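Opinion > Small Warehouse > Equipment

Rent the arm, but read the second page

10th November
72 shares | 25 comments

For many years I was against renting machines. My father had a small storehouse for dry food, and he said that a rented tool makes you a guest in your own shop. I still hear this sentence when somebody sends me an offer. So I opened the offer for the Etis picking kit with my mind almost made up, and I want to write why I changed it, and in which part I did not change it.

Etis is made by Devix and rented out by Tovivard. You receive one arm, one two-finger gripper, a small camera at the wrist and a license for the software. The monthly price is 600, and the shortest contract runs 30 months. The brochure calls it "a complete mixed-goods picking solution." I do not like the word complete. A shop like ours has jars, cans, tubs, bottles, and also bags that change their form each time you touch them, and the brochure shows only square boxes standing in a row, all with the same side up.

Mixed goods in a bin are another matter. They lie as they fell. A jar is on its side with the label around it, its neighbor shows you only a cap, and the arm must come from above with two fingers and decide which one is first.
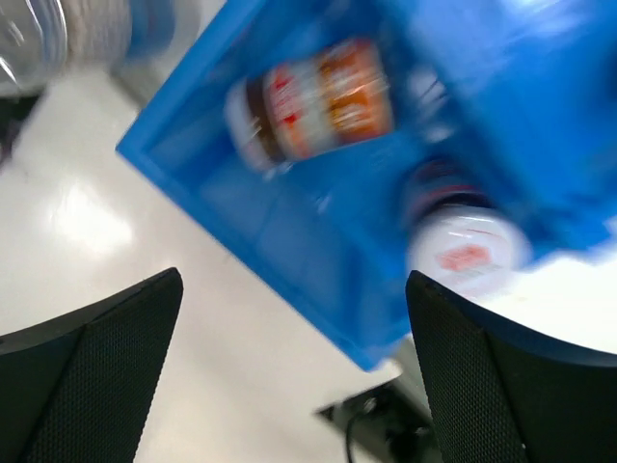 One reader wrote to me in June that I was judging the kit by the wrong work, that a person with two hands and an apron will always win at a bin of jars, and that the honest question is what this person could do in the same hours if the bin was not her job. I have thought about this letter many times. It is a fair point, and I accept half of it. The other half I do not accept, because in a small shop the person does not go away to do some higher work. She stays near the arm, since it stops and asks for help, and she is now paid to wait. The contract has no line for her hours.

How often it stops depends very much on what you give it. During our trial we kept a simple notebook beside the control screen. Cans with straight walls were easy for it. Round tubs were less easy. With bags we gave up early, and I do not blame anybody for that, although the brochure has a bag on its cover. I would prefer that Tovivard said openly which goods the kit is good for. Then I could count my own shelves and answer for myself. Manalo, the other company that sent us an offer, has such a list on its website. Their arm is slower and costs more, and I did not choose it, but I respected the list.

What I came to believe is that we should stop asking if a gripper is strong or quick, and ask how much room it needs. The offer gives the lifting weight in large numbers on the first page. The width of the open fingers is in small letters on page two, and the thickness of the fingers is in no place at all. Thickness is what costs you time. A finger must go down beside the thing it wants, and beside it there is usually some other thing, or the wall. Look at the round container with the pale lid:
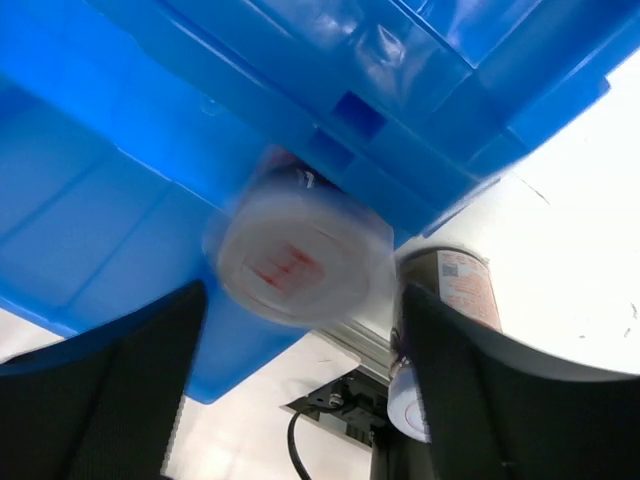

Bins are the part of the cost that surprised me most. I thought we would keep the ones we had and buy only the arm. The technician from Tovivard was polite, and he told us that our bins were "not ideal," and later I understood what he meant. The room around each item decides everything, and a bin takes room with its thick rim and its corners. The lid of that container is between the black fingers, but there is blue plastic behind it and more of it at the left, and a can is so near on the other side that the right finger covers part of it. A human hand would push the can away without thinking. For a two-finger gripper, every neighbor is a question. We bought 25 wider bins, and they were not in the 600.

I do not want to be unjust. The support was good. They answered the telephone, also in the evening, and when the software had a problem with shiny lids they sent a correction in 72 hours. The arm is quiet, and two of my colleagues who feared it now wish it good morning. For a shop which sells mostly cans and jars, and can give them enough space, I would say yes, rent it.

But ask first for a trial with your own goods, thrown in the bin as you find them, and ask to have the finger thickness written in the contract. Ask also who pays for new bins. I have sent these three questions to Tovivard for our renewal, and I am still waiting for the answer to the last one.

Related
- Manalo or Etis: comparing two offers for a small shop
- What a service contract should say about spare fingers
- Why we went back to paper labels
- Letters: the cost of waiting beside a machine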